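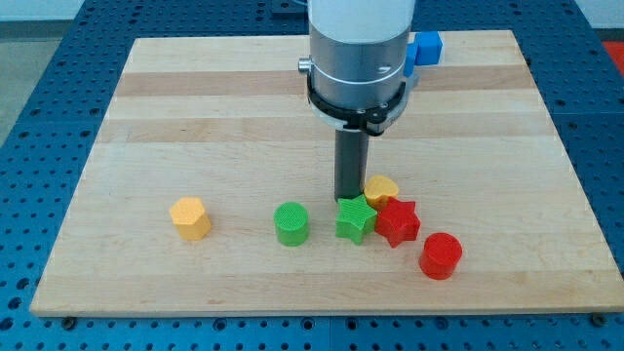
Photo: Wutgate project, Climow laboratory.

Figure 3. The sorting station with the six printed shapes on the maple board. The tool tip is close above the green star.

4.2 Sorting of small parts

The second task was chosen together with Daltosov, who pack small wooden and plastic goods and who asked us a simple question: can the arm take over the sorting that a person does at the end of the line? The same work exists at home, when toys or kitchen items must go back to their right places. We therefore treat it as one chore with two settings.

The station is shown in Figure 3. A board of light maple strips lies on a perforated metal table, and the shapes are put on it by hand before each trial. The set has two hexagon-free colours, green and red, each with one star and one cylinder, while yellow is used for the hexagonal prism and the heart. Colour alone or outline alone is thus not enough to name a piece. The striped surface was kept on purpose. In our early tests in August, on a plain white sheet, the detection was nearly perfect, but no kitchen worktop and no packing bench that we visited looks like a white sheet.

We ran 300 trials in the shop-floor setting. In each trial the arm had to bring every piece to the tray of its colour within 60 seconds. A trial was counted as complete only if all six pieces arrived and none was dropped on the way. By this rule 244 trials were complete. The failures were not spread evenly. Most of them happened when two pieces stood close together, as the yellow heart and the red star do in Figure 3, where one is partly behind the other. The planner then took the two outlines for a single object, or it chose the correct piece but moved its neighbour during the approach. Pieces which stood alone, like the hexagonal prism at the left of the row, gave very little trouble.

Speed remains the weaker point. A trained packer at Daltosov handles up to 900 pieces in an hour, and our system stays far behind this. The slow part is the last few centimetres above the board – the arm stops there and checks its position again before it goes down. We tried the shorter check proposed for the Wragg controller, but the number of dropped pieces grew and we returned to the longer one.

From these results we would say that the task is solved for separated pieces and still open for crowded ones. The household setting, with softer and less regular objects, is treated in Section 4.3.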